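Week 4 notes: where the rain goes

Hi all – these are my notes from the second half of the lecture, typed up because I talked too fast again. Read them before the problem session and bring a pencil.

We started with the runoff coefficient, which is a fancy name for a simple idea. If an inch of rain falls on a surface, how much of it runs off? A flat roof sheds nearly all of it. A lawn on sandy soil soaks up a lot. You give each surface a number between 0 and 1, and that number goes straight into the rational method: Q = CiA. C is the coefficient, i is how hard it's raining, A is the area. Please write your units down! Half the mistakes in last year's homework were acres mixed up with square feet.

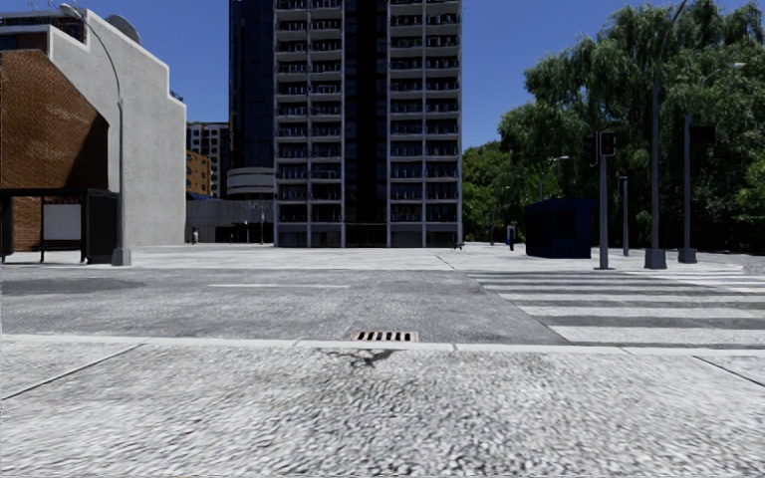

Department of Civil and Environmental Engineering – Urban Water Group

Pavement sits way up at the high end of the scale, and so does asphalt. Water hits it, heads for the low side, and follows the curb until it finds a grate. What we care about in design is spread, meaning how far the water reaches out into the lane before an inlet catches it. Put your inlets too far apart and the spread gets wide enough to bother drivers.

Lacey Bellamy asked a great question: why not use one C for the whole neighborhood? You can, but you have to weight it by area. Multiply each C by its own area, add those up, then divide by the total. I did the Kumis Street parking lot on the board, 3,419 square feet of asphalt with a strip of grass down one side, and the grass pulled the answer down less than most of you guessed.

Time of concentration comes next. It's how long water takes to get from the farthest point of the site to your inlet. For the homework, use 15 minutes and don't fight with it. We'll work it out properly when Rizwan Hayat takes over the lab in December.

For next time, read up to page 49 in the reader and do problem 2, parts a and b. Part c is optional – but I'd try it, it's a fun one.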